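August 30, 2020 — Skidenley build notes

Spent the day on the wave spawner. The old version picked a lane at random each time, so a player could get three heavy waves on the north gate and nothing on the south. Replaced it with a shuffled list that runs out before it repeats. Played 9 rounds on the Isex map and the lanes came out even.

Turret cost is still too low. By wave 34 I had more gold than places to build. Raised the Pliner turret from 75 to 90 and left the upgrade price alone for now. Nele Leemans thinks the upgrade should go up too — will try hers tomorrow on a separate branch.
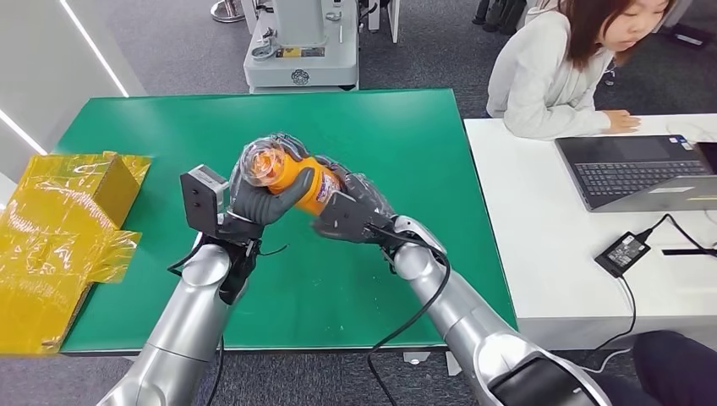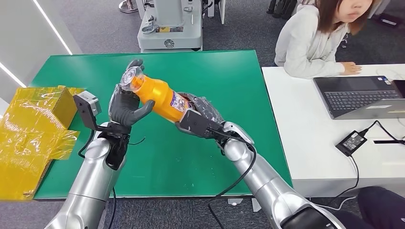 Both: orange bottle held in two hands over the green table.

Frame rate drops when more than 2 Niazi bosses are on screen. Profiler points at the shadow pass. Turned shadows off for their projectiles and it got better but not back to normal. The pathfinding may be part of it, as every boss recalculates when a wall goes down. We had something like this in July and cached the paths per lane. Check if that code survived the merge.

Save files from the last build load fine, apart from the key bindings, which reset. Added to the bug list.

To do: boss paths, key bindings, new sound for the gate alarm.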